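Sock-Folding Robot Halts Itself, and the Building

10/23/21

CUSTBY – The laundry robot being tested at the Wokelley works spent most of a morning refusing to let go of a sock, and then, in keeping with its safety rules, shut down everything else on the same circuit.

Bech, the firm that builds the machine, calls the incident a "grip release fault." The robot had reached sock 103 of its daily run when one of its grippers closed and stayed closed. The software took this to mean that a person's sleeve was caught and tripped the emergency stop. The stop did its job on the robot. It also did its job on the folding line, the loading door and the break room vending machine, which had been wired to the same supply in May as a temporary measure.

Nobody was hurt. Power came back after 2 hours, and the sock was recovered in wearable condition.
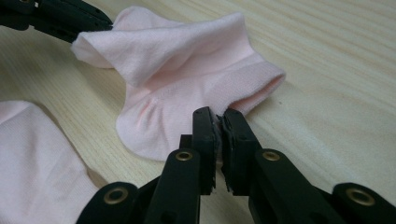 According to a notice Bech sent to its customers, the trouble lay in a sensor that reports how far the fingers have opened. It had drifted far enough that the controller believed the gripper was already open, and saw no reason to open it again. An operator pressed the release button 3 times. Each time the robot reported success.

The firm has told sites using the same model to recalibrate the sensor before every shift and to keep hands out of the work area until the arms are powered down – advice that was already in the manual, though on a page few people seem to have reached. A software update is promised.

The folding trial was meant to show that the machine could get through 100 pairs without help. It will start again from zero once the update is in. Wokelley says it still expects to keep the robot, and that the vending machine has been moved to a circuit of its own.

A second trial site, at Skundley, reported no faults over the same period. Its robot handles towels only.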